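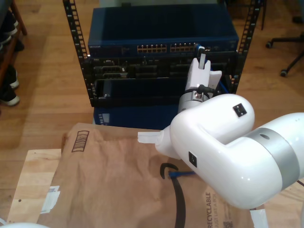 White arm, gripper toward the rack, brown paper underneath.

September 2025

Drop tests on the Thibodeau can liners today! Two rolls, both black, and I filled each bag to 105 oz of wet coffee grounds (my shoes still smell). The Gasstead roll did fine until I dragged one over the dock plate, then the star seal let go at the bottom. Want to try flat seal next. We've got 257 bags left, so go easy, the next case isn't due until December. Gauge is back in the drawer, needs a battery.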